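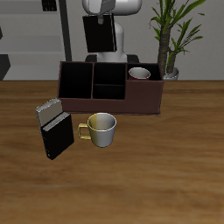
Newt survey timing and the eDNA question (long, sorry)

Posted in: Surveys and Consultants

haf_llewellyn
Evening all. I've been lurking since January and finally have something to ask. We're trying to get permission to turn an old dairy into two holiday lets, and there's a pond on next door's land well inside the distance where the council starts asking about great crested newts. Our planning officer wants "appropriate survey information" and wouldn't be drawn on what that meant.

I've had two quotes. Skoltness want to do an eDNA water sample first and only go on to the full set of visits if it comes back positive. Dinon say skip that, go straight to torching and bottle traps, and they've priced it accordingly (gulp). The gap between the two is enough to pay for the new roof lights. Am I being daft in thinking the cheap one is obviously right? What am I missing?

Haf

pondskater22
Not daft at all. We went the eDNA route for a barn and it came back negative, one sheet of paper, job done. The officer accepted it without a murmur.

Check you can get permission from next door though. Ours took ages because the field was let to somebody else and each of them thought it was up to the other to say yes.

N. Dabbas
I'll be the grump then. eDNA is fine if you expect a negative. If you expect a positive you've paid for the lab, lost a few weeks of the season, and still have to do the visits to get a population estimate. The visits have to sit in the right part of spring, so if your result comes back late you could be looking at next year.

What's the pond like, Haf? Fish? Ducks? Does it dry out? Any records nearby? I'd want all that before I said either firm was wrong.

haf_llewellyn
Good point Nizar. No fish that I know of, a pair of moorhens, loads of weed. It shrank a lot last summer but there was still water in the middle. Next door says she's seen "lizards" under the slabs in her garden, which I'm guessing is not what I want to hear!

N. Dabbas
No it isn't! Lizards under slabs near a weedy pond with no fish. I'd put money on those being newts of one sort or another. Might be smooth newts of course, people mix them up all the time. But if I were you I'd be leaning towards Dinon now.

pondskater22
Hang on, that's a bit of a leap. Smooth newts are everywhere. I've got them under my water butt and there isn't a great crested for miles. You can't tell her to spend all that on the strength of a neighbour and a patio.

N. Dabbas
I didn't tell her to spend it, I said leaning.

MuntherC
Has nobody mentioned district licensing? You may not need either quote. If your area is in a scheme you pay in, they put the money into new ponds somewhere else, and you don't have to survey at all. We did it for a farm track at Trilis, and the part that sold it to me was that you can apply at any time of year. It depended on the risk zone and how far off the pond was. Ours was 300 metres away and the bill was a lot less than I'd feared.

Not every council is signed up, so ring and ask before you get excited.

haf_llewellyn
I'd never heard of it! Neither firm brought it up. Should I be cross about that?

MuntherC
Mildly cross. A decent consultant ought to at least lay it out for you. To be fair to them it may not run where you are, I think the arrangements are different in Wales, if that's where you're posting from.

haf_llewellyn
Just over the border on the English side, despite the name :)

Yevdokiia S
I do this for a living (small practice, not either of the two you've named) so take it with that in mind. I don't like the licensing schemes being treated as the quick way out. You pay and the animals on your site may still be harmed, and the new ponds could be a fair drive away. For a big housing scheme I can see the argument. For one dairy with a pond next door, a sensible method statement might cover it, especially if the building work stays on the existing concrete. Has anyone done a habitat assessment of the pond? It's one daytime visit and doesn't cost much, and it would tell you which of these conversations you need to be having.

Also please ask both firms what happened about bats. An old dairy with a slate roof will need looking at, and I'd be surprised if your officer let that go.

MuntherC
We'll have to differ on the schemes. The ponds they dug near us are full of life and the one on our farm was a puddle with a tyre in it. But agreed on the bats.

haf_llewellyn
Bats!! Skoltness had a line about a roost assessment, now I look. Dinon didn't, so I suppose that narrows the price gap in the other direction. Or widens it? I've confused myself.

Yevdokiia S
Widens it, if Dinon would be charging extra. Ask them for a revised quote with it in, then you're comparing the same work.

noura_masri
Coming in from the other side as I used to share an office with planners. Email your officer and ask two plain questions: would they accept eDNA, and is licensing open to you. Get the answer in writing. When we did our place (it's down as the Masri plot on the portal if you want to see how dull these reports get) we'd had it all agreed over the phone, then the officer left and the new one wanted everything again.

pondskater22
Seconded. Writing, writing, writing.

haf_llewellyn
Thank you all, even the grump. Email to the officer went off at lunchtime and I've asked Dinon to requote with bats in. Next door has said yes to someone looking at the pond provided they shut the gate. Will report back when I hear.

N. Dabbas
Grump says good luck. Have a look under those slabs with her if you like, but don't pick anything up.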